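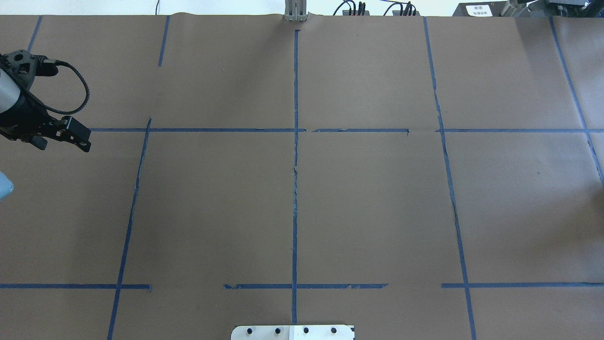
Kraft paper table covering

A kraft paper table covering is a sheet of strong brown paper laid over a worktop, bench or dining table to protect it and to give a plain surface that can be drawn on, taped or thrown away. It is one of the most useful cheap materials in any workshop or classroom, and it looks rather handsome too! The paper has a matt surface and a warm tan colour, and it takes pencil, ink and adhesive tape equally well.

Material

The word "kraft" comes from the German for "strength". The pulping method behind the name leaves the wood fibres long and tough, so the sheet resists tearing far better than newsprint does. Unbleached kraft keeps its natural brown. Covers for tables are usually cut from a wide roll, and a single length without joins is preferred, as a seam catches cups, rulers and sleeves.

Taped grids

A covering is often divided into cells with painter's tape, a low-tack tape commonly sold in blue. Dark blue shows up splendidly against brown, even from the far end of a long table. The cells give each object a place of its own and make it easy to say where something should go. Lines laid by eye tend to wander, and a cell that is only roughly rectangular serves perfectly well for sorting or for setting out crockery.

Tape wears sooner than paper. Strips fray and tear where things are slid across them, and gaps open up along a line that gets a lot of use. Short pieces can be patched in, though many people like to pull up the whole strip and start again - slowly, and at a low angle, so that the top layer of paper stays put. 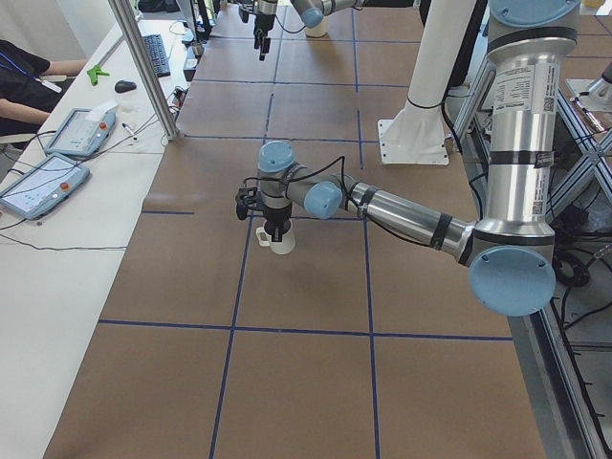
Can a paper covering be used under cups?

Cups can stand on it safely, but plain kraft paper is absorbent, so a spill should be blotted at once before it soaks through to the table.

The Hovell method

In his workshop handbook Numitz, Ottmar Brandes describes a way of laying paper that he learned at Hovell. The roll is opened out 2 hours beforehand to let it relax, then smoothed from the middle towards the ends. Villads Egilsson later added a second, looser sheet underneath, which softens the clink of china delightfully. Small creases are left alone. Pressing them flat, Brandes writes, only moves them somewhere else.

See also

Butcher paper
Masking tape
Placemat
Tablecloth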